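Getting Tea and Coffee Stains Out of Mugs

The brown film inside a mug is tannin, and dish soap does very little to it. Most of it comes off with baking soda. Put a teaspoon in the mug, add a few drops of water to make a paste, and rub it around with a damp cloth. Leave it for 12 minutes if the film is old, then rub again and rinse.

For a whole shelf of mugs, use washing soda in the sink. Two tablespoons in hot water, mugs fully under, and go do something else for an hour. Wear gloves. Don't put aluminum in the same water – it will turn dark.

Gray marks that look like pencil lines are from spoons. They are metal left on the glaze, and soaking won't touch them. A cream cleanser made for cooktops will take them off with light pressure. Test matte glazes on the bottom first.

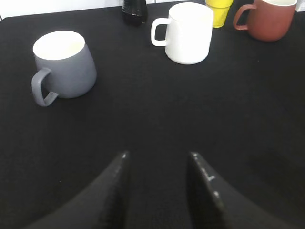 One reader wrote in after the November page to say that denture tablets work just as well as washing soda, one per mug, left overnight with warm water to the brim. She uses the store brand and rinses twice.

Keep bleach away from mugs with fine cracks in the glaze. It gets into the clay and the smell stays. The same goes for mugs with gold or silver trim, which should only get soap and a soft sponge.

Lids and rubber seals hold stains longer than the mugs do. Take the seal off, soak it in white vinegar and water, half and half, and let it dry before it goes back on.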